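The Long Way Around With a Parcel

Trundwood has 384 households and no post office. The last one shut in February, when Orla Moriarty retired and the lease on her counter went to a phone repair shop. Since then anything too big for a mailbox goes to the depot in Leiva, a 50-minute bus ride each way, and waits there until somebody comes for it.

For people with cars this is a nuisance. For Bríd Dunne, who gave up driving two years ago, it takes most of a day. She catches the 9:10, signs for her package, and sits in the depot doorway until the 1:40 home. "I stopped ordering anything heavy," she said. "Cat litter, no. Paint, no. I bought a lamp once and I carried it on my lap."

Her neighbors have started pooling trips. One person drives in on Sunday, when the depot opens for three hours, and brings back whatever is waiting for the rest of the street. Small orders get combined, and the same cartons go around again and again until the corners give out.

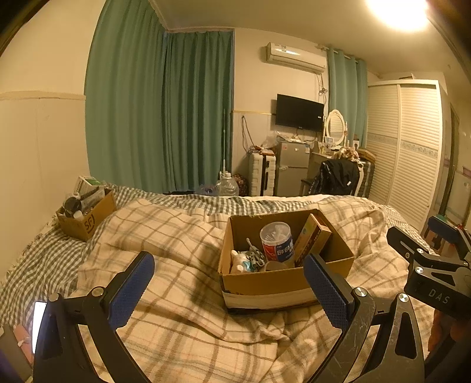 An open carton on a plaid blanket, with a plastic tub and a long, narrow box inside.

Niamh Heffernan keeps the list for the north end of town. It is a school notebook with names down the left side and pickup codes down the right. The depot will release a parcel to anyone who has the code and a signed note, though she says it took three visits and a phone call to get that in writing. She charges nothing and accepts gas money when it is offered.
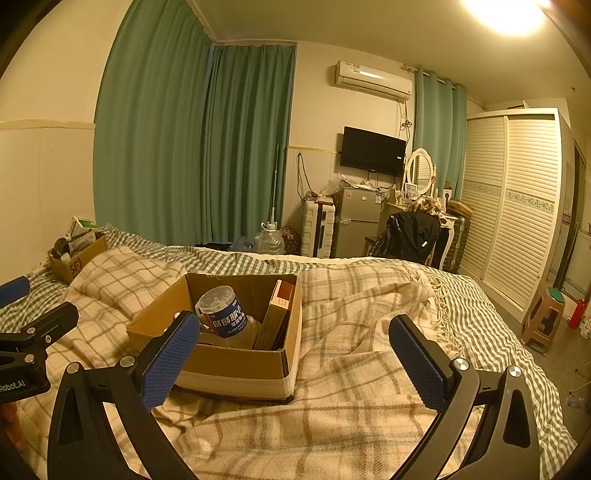 The notebook has limits. Medicine that needs a signature can't be collected by a neighbor, and returns have to be handed over in person. Heffernan has asked the county for a locker bank outside the library. A petition in support has 213 names so far, and the county wants 300 before it will put the matter on an agenda.

Moriarty signed it. She still gets asked about stamps in the grocery line, and she keeps a few books of them in her purse, which she sells at face value.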